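The Sorting Question

Every October we get the same letters about toy storage, and every October somebody tells us they have finally cracked it. This year it was Fotis Liapis, who wrote in to say that the plastic nuts-and-bolts set in his house now lives in 25 labeled compartments and that cleanup takes 9 minutes. I believe the compartments. I would like to see the 9 minutes with a four-year-old in charge of the lid.

For anyone who has been spared so far, these are the chunky construction sets with fat threaded bolts, nuts in a couple of shapes, and flat strips and plates with holes in them. The pieces are bright and big enough to find in the dark with your foot. They multiply, too. You start with one box from Pappas at the corner, an aunt brings a second one that almost matches, and by the next birthday there's a bin.

Stavros Kalogeropoulos says the answer is to sort by color. He has pots, one per color, and he sent a long message about how restful it is. Fine, but think about what a child does next. She wants a bolt. Bolts come in pink, blue and green, so she tips out three pots to compare them, and you are back where you started with more pots to wash.

Sorting by type makes more sense to me, on paper. Strips in one tray, bolts in another, nuts in a third. Spyros Alexiou has done it that way since his twins were small and he says it works "most of the time," and I trust him more for the "most." His trays have no lids and they slide under the couch. The odd plates, the bent ones, go wherever they fit.

Then there is the mat camp. Put down one big mat, keep every piece on it, and pick the whole thing up by the corners when you're done. The Sadach catalog has been pushing a drawstring version, and there's a Pedivitz one that folds into a bag, 25 dollars before shipping. I tried a friend's for a week. The folding part is good. The part where everything stays on the mat depends on who is playing, and a bolt will roll farther than you think on tile. Dark mats swallow the purple strips under a lamp. A plain brown or gray one is kinder to your eyes, and you may already own something that would do. 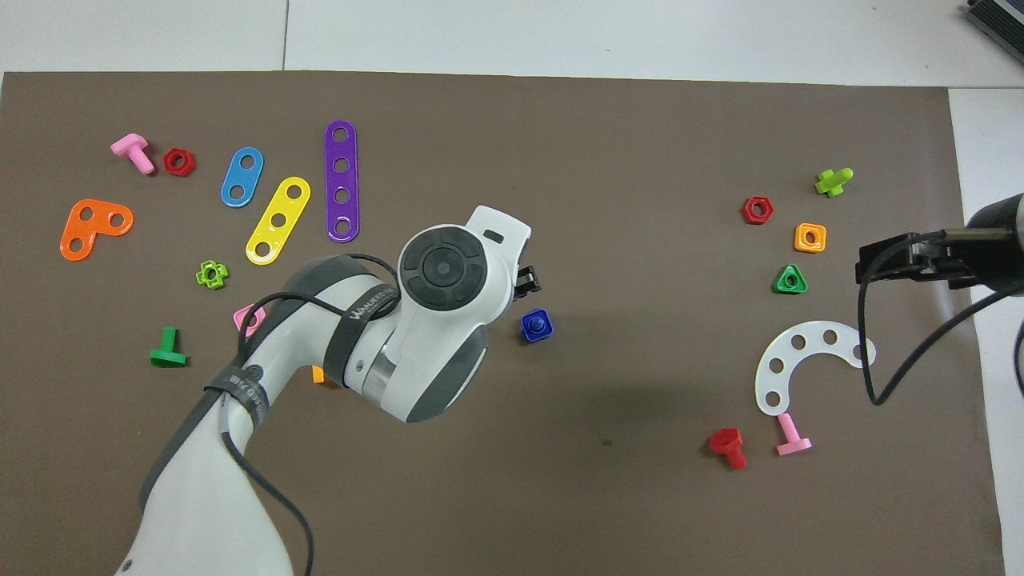

3 min read

Spread out flat on a mat you do see what you have, I'll give them that. A purple strip with four holes, a yellow one with three, a short blue one with two, and the orange L-shaped plate, which is the piece that never sits well in any tray. A pink bolt on its side by a red nut. Lay a set out this way before you spend money on compartments and you may find it needs fewer than you were planning.

Iraklis Gavalas asks whether it is worth separating the nuts by shape, hexagons from crosses. I can't see why. If they fit the same bolts, leave them together and let the child dig.

My own method is a dishpan. It has been called lazy in this newsletter before, by Christos Lazaridis among others, and his last shelf system is now holding up tomato plants on Gendside Road. Send in your trays and your timings if you like. Please have someone else hold the watch.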